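Notes for my talk, "Folding on the bed", Ellilis community room, April

Slide 1. Say good evening. Thank Kipchumba Rugemalira for the invitation and for fixing the projector. Say my name slowly.

Slide 2. Why I fold on the bed. My flat in Idden has one small table and it is full of papers. The bed is wide and it has the right height if I kneel. Ask who folds on the bed, who on the sofa. Wait for the hands.

Slide 3. My closet. I wrote down every piece of clothing I own and the list had 77 lines. Of these, 14 were T-shirts that I did not wear last year. Pause here, people usually laugh.

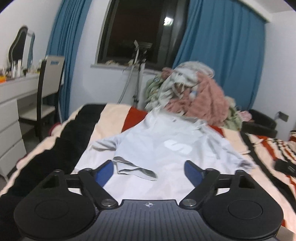 Slide 4. First lay the shirt flat, then think about folding. I was taught to fold in the air, against the chest, and my sleeves always came out crooked. Now I put the shirt down lengthwise, like the blue-gray one on the striped blanket, with the collar far from me and the hem near. When one side is wrinkled, as the right side is on this shirt, I pull it smooth with the flat hand before the first fold. The thick things, such as the pink fleece, can wait in a pile at the head of the bed. Do them last. They take much space and they cover the small pieces.

Slide 5. The fold itself. Show with my own shirt, do not only talk. Left side to the middle, sleeve back. Right side the same. Then hem up to the collar, and once more in half. Do it two times, the second time slowly.

Slide 6. Printed shirts. I fold so that the print stays on the outside, then I can find the shirt in the drawer. My sister in Radu does the opposite and says the print lives longer. I do not know who is right. Ask the room.

Slide 7. Questions. If there is time, tell the story of the suitcase to Arnel. Collect the handouts that are left on the chairs.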